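Sorting Small Parts with the Bakska Tray
Section 2: Getting your space ready

Welcome to the fun part! Once the boxes of mixed screws, beads and buttons are out of the cupboard, you're an evening away from finding everything first time (I still get a thrill from it).

1. Look at your floor before you look at your table. Small parts roll, bounce and vanish, and a pale, hard floor shows them up beautifully. Roll back any rug and sweep once. 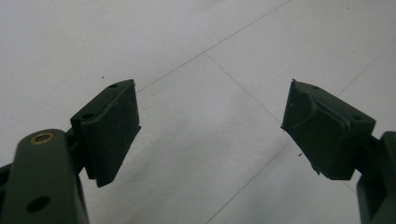

Wenche Hedlund wrote in to say that she sweeps again at the end and tips the dustpan through a kitchen sieve, and that she got 27 beads back that way in March. Please do try it!

2. Lay a white board over the table. Any plain, light surface will do, and seams or fold lines are no trouble as long as it lies flat. Press along them with your palm.

Note: Dark parts stand out wonderfully on white. For clear beads, slip a sheet of colored paper underneath them while you sort.

3. Set the clear divided container near the middle of the board, where both hands can get to it easily. Leave open space on either side for parts still waiting to be sorted. 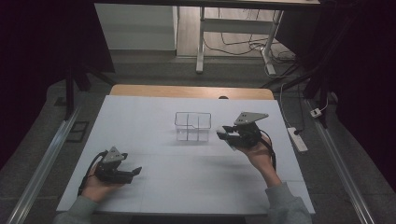

4. Pour out one small handful at a time. A heap is slower going, however tempting it looks!

5. Fill the compartments nearest you last, so your sleeves aren't dragging over parts you've already placed.

Caution: Small parts are a choking hazard. Keep children and pets out of the room until the lid is on.

6. Close the lid, press each corner, and label the container before you start on the next one.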